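Last revised September 24, 2023. Applies to the Hovance 231 and any other open fishing boat with a transom-mounted outboard and a raw-water livewell.

# Flushing and checking a livewell circuit

A livewell that empties slowly or fills unevenly usually has a restriction on the intake side. The procedure below covers the full circuit, from the through-hull fitting to the overflow. It takes one person an afternoon with the boat on its trailer. Do it before the season and again at lay-up in January.

## Tools and materials

- Garden hose with a 20 mm push-fit adaptor
- Flat and cross-head screwdrivers
- Bottle brush, long handle
- White vinegar, 5 litres
- Bucket marked in litres
- Silicone grease
- Spare hose clips, stainless
- Old towels

## Before you start

1. Park the trailer on level ground and chock the wheels.
2. Turn the battery isolator to OFF.
3. Remove the drain bung and let the bilge empty.
4. Open the aft hatch and find the seacock. On the Hovance it is to port of the bilge pump, under the hose loom.
5. Close the seacock by hand. If the handle will not move, stop and free it first. Do not use a lever on it.

Loose kit should be cleared from the aft lockers. Wet towels and foul-weather gear left on top of the pump are a common reason for a tripped float switch.
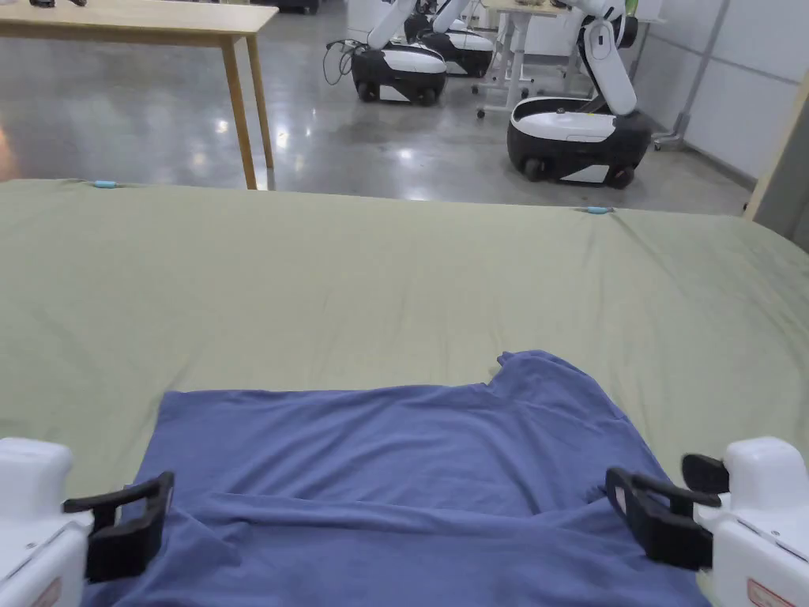

**Can the circuit be flushed with the boat afloat?**

Only the part above the seacock can be flushed afloat, so the through-hull and its strainer still have to be cleaned ashore.

## Cleaning the intake

1. Undo the two screws on the external strainer and lift it off.
2. Brush out weed and shell from the slots. Hard growth comes away after an hour in vinegar.
3. Open the seacock and pass the bottle brush up through the fitting until it meets the hose tail. Work it back and forth.
4. Close the seacock and refit the strainer with the slots facing forward. A strainer fitted backwards will draw air at planing speed.

## Removing the pump cartridge

The Tolgate cartridge pump is held by a pair of side tabs. Press both tabs, turn the cartridge a quarter turn anticlockwise and pull it clear of the housing. Keep the wiring dry.

Check the impeller for fishing line wound behind the blades. Line will stall the motor at low voltage and leave it running at full voltage, so the fault tends to come and go. Cut it away with a blade; pulling it can damage the shaft seal.

Wipe the O-ring, inspect it for flat spots and coat it lightly with silicone grease. Replace it if it is cracked or no longer round in section.

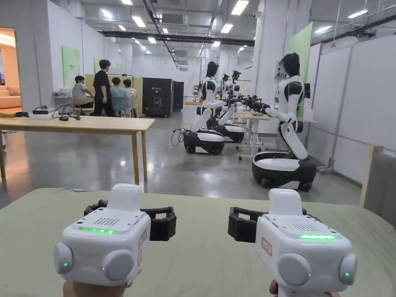
*A pair of white hand-held grippers, green status strips lit.*

Refit the cartridge and turn it until both tabs click.

## Flushing the hoses

1. Disconnect the supply hose at the livewell and hold the end over the bucket.
2. Disconnect the other end from the pump outlet and fit the hose adaptor to it.
3. Run water at low pressure until it comes through clear.
4. Pour in vinegar, plug both ends and leave it for 18 minutes. Longer does no harm to the hose but will dull plated fittings.
5. Flush again and reconnect. Use two clips at each joint below the waterline — screws on opposite sides.

The overflow is cleaned the same way, from the top down. On boats with the Irkdale aerator head, unscrew the head first. The small ports block with scale and are best cleared with a wooden cocktail stick.

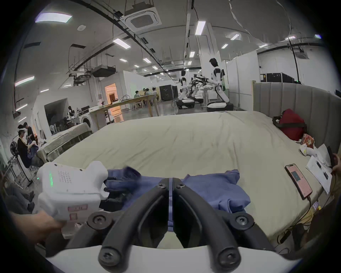 *Gripper fingers at work on a folded garment.*

## Testing

Put the bung back and set up the hose so that it feeds the through-hull from a full bucket. Open the seacock, switch the isolator on and run the pump. Water should reach the livewell without surging. Time how long it takes to deliver a known volume, and write the figure inside the hatch lid for comparison next year.

Look at every joint while the pump runs, then again with it off. A joint that weeps only with the pump off is normally a clip seated on the barb. Move it back towards the hull side of the tail and retighten.

Owners with the older Ruawai timer should set it to manual for the test. Return it to its usual interval afterwards, close the seacock, switch off the isolator and remove the bung.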